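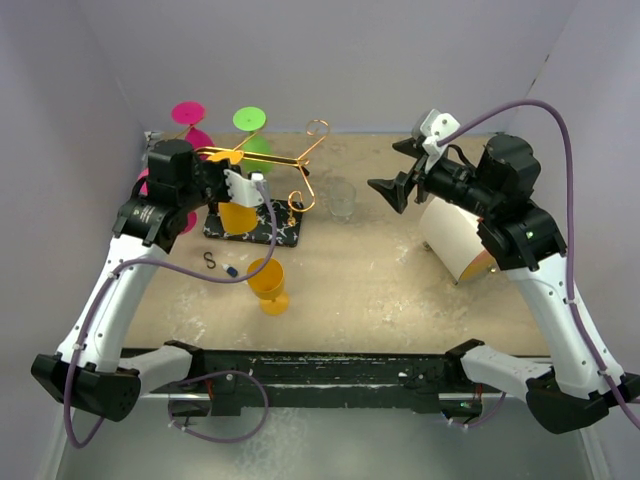 April 24, 2023

Bimanual cell, controller and perception log

Carrying on from the March notes. Folero is on the new branch on both arms, Palma is still on the old calibration file, Vultel is recording everything from the overhead camera plus joint states. Aim for this block was to find out why the left arm arrives late at the pre-grasp pose over the cup when both arms are commanded together, and whether that lateness is the same fault as the one that spoils the mug-tree task.

Summary first for anyone who only reads the top: they are two faults. The lateness is in software and is fixed on the branch. The mug-tree fault is in perception and is not fixed.

1. Timing

Control loop is set to 500 Hz per arm. Both arms share one process and one bus thread. Logged the commanded and measured positions for all joints during a plain reach, left arm only, then right arm only, then both. Each arm alone tracks well. With both running, the left lags and the right does not.

First guess was bus load. Halved the status polling and saw no change. Second guess was the gravity term, so ran the same reach with the payload mass set to zero and then set to the gripper mass. Steady-state error moved as expected, lag stayed put. Put the mass back to the gripper value.

The lag is a constant offset in time, whatever the speed. Plotted measured against commanded with the command shifted by one planner tick and the curves lie on top of each other. So the left arm is executing the previous waypoint. Cause is in the Folero dispatcher: it sends the left command, then calls the interpolator, then sends the right command. Left gets the old interpolated value, right gets the new one. It has been like this since the two single-arm scripts were merged. On single-arm runs the dispatcher takes a different path through the code, hence the clean traces.

Change made: interpolate both, then send both. Added an assertion that the two outgoing packets carry the same tick number. The assertion fired twice at start-up before the queues had filled, so it now waits until both queues report ready. No further firings in the session.

Repeated the reach after the change. Offset gone. Left and right traces now differ only by the usual friction at the elbow. Before and after plots are in the Vultel folder under timing.

Note for whoever touches the teleop path: it has its own dispatcher with the same order of calls. I have not changed it. A demonstration recorded through it will have the left action shifted by one tick against the right. Whether that matters to a learned policy I don't know, but the offset is constant and could be corrected in the loader. Please don't correct it in both places.

2. Object detection

Segmentation runs on the overhead stream, then Palma fits a primitive to each mask and hands a pose to the planner. Ran it over 2,000 saved images from the March set and then on the live table.

Matte coloured objects are fine. Goblets and stands come out as separate masks and the fitted axes are close to vertical. Yellow cup is fine when clear of the gripper. With the left gripper over it the visible part shrinks and the fit drifts towards the side that can still be seen. The planner then follows the drift, the gripper moves, more of the cup is hidden, and so on. This is a feedback loop of our own making. We should not be refitting an object the gripper is already covering.

Tried freezing the pose once the overlap between the projected gripper model and the object mask goes over a threshold. Works in replay. On the live table it froze too early on one approach, where the arm swept across the yellow goblet on its way to the cup, and the goblet pose was then held for the rest of the plan. Harmless in that case because nothing had touched the goblet, but it would be wrong if something had. Freeze should apply to the current target only. Written down as an issue, quick change, not done today.

Clear glass: poor. Mask appears on some images and vanishes on others with nothing moved. When it does appear it is mostly rim. Depth is no help, the returns go through to the board. For the moment the glass is entered by hand as a keep-out cylinder in the planner config. Reminder that the keep-out is in the table frame, so if someone moves the glass and does not edit the config, the planner will avoid empty air and drive through the glass.

Small things lying flat (the hook, the little item with the blue tip) get detected but merged into one mask when the threshold is low. Raising the threshold splits them and loses the hook on some images. Left the threshold low. Neither is a target this week.

3. Mug tree

The rack is lying down for the current task, so the upright model in Palma is useless. Someone had rotated the upright model by hand to get a first guess, and the fit was then being pulled to the base board because the board is large and the rods are thin. The veined pattern on the base also gives the feature matcher plenty to lock on to, in several positions, all of them believable to the matcher.

What I tried:

Mask out the base and fit rods only. Fit converges but to the wrong rod about as often as the right one, because the bent rods look alike from overhead.

Fit the base first from its rectangular outline, hold it, then search rod positions relative to it. Better. The orientation flips by half a turn on some images, the outline being the same either way round.

Same again, with the sign chosen by testing which side the long rod leaves from. Best so far. Still fails when the left wrist is over the base, and for this task the left wrist is over the base most of the time.

So the sensible order is to fit the rack before either arm moves in, hold the pose, and refit only after both arms are back at the ready pose. That costs a retreat between attempts. The alternative is a camera on the wrist, and the calibration for that is a separate job. Going with the retreat.

Also checked whether the timing fault could have produced the bad rack poses. It could not. Palma takes joint states straight from the bus thread and not from the dispatcher, so the projected arm model was right throughout.

4. Planner

Lodier plans the arms in sequence: left first, then right with the left trajectory as a moving obstacle. Sequence is fixed in the code. With the left gripper parked over the cup and the right open and pointing inwards, the right arm has very little room to reach anything in the left half without a detour. Several plans failed on timeout with no collision reported, which looked like a fault and is only the search running out of time.

Swapped the order by hand for targets on the right side. Timeouts stopped for those. For targets on the left the old order is still better. Added an option, plan_order, with values left_first, right_first and nearest. Nearest compares the distance from each gripper to the target at plan time. Default stays left_first until someone has run nearest for a full day.

Walls are in the collision scene as flat boxes. The side walls angle outwards towards the front and the boxes did not, so the planner was giving up free space near the front corners. Redrew both side boxes at the measured angle. The right arm now finds an elbow-out solution it could not find before.

Cables are not in the collision scene at all. The loop at the left gripper hangs low enough to come near tall objects when the wrist turns. I have put a crude capsule below the left wrist to stand for it. It is conservative and blocks a few approaches from behind the goblet. Same capsule on the right, placed above the wrist. If a plan fails for no visible reason, turn on the debug view and look for the capsules first.

5. Calibration

Palma is still using the March extrinsics. Touched the left gripper tip to 3 marks on the board and compared with the reprojected positions. Error grows towards the back of the table, 2 mm at the front mark and nearly 3 mm at the far one. Acceptable for goblets. Too much for hanging anything on a rod.

The pale stains on the board are being picked up as corners by the automatic routine. It rejects most of them and keeps enough to bend the result. Either clean the board or restrict the routine to the printed target. I have restricted it, flag is target_only, now on by default.

Have not recalibrated. Want the freeze change in first so that the two effects can be told apart in the logs.

6. State of things at end of session

Folero branch: dispatcher order fixed, assertion in, teleop path untouched. Ready to merge once somebody has read it.

Palma branch: freeze on overlap is in but switched off by default. Rack fit uses base outline plus rod side test. Flat-lying rack model saved alongside the upright one, don't overwrite either.

Lodier: plan_order option, side wall boxes, cable capsules. All on main.

Vultel: logging disk is filling faster than expected, overhead stream is being saved uncompressed. Config says compressed. Have not looked into it.

To do, in order

Limit the freeze to the current target.
Recalibrate with the printed target only, repeat the touch test.
Rack fit from the ready pose, hold, attempt, retreat, refit. Log every pose even if the attempt is aborted.
Run plan_order nearest on the goblets.
Teleop dispatcher, or the loader, one or the other.
Find out why the stream is uncompressed.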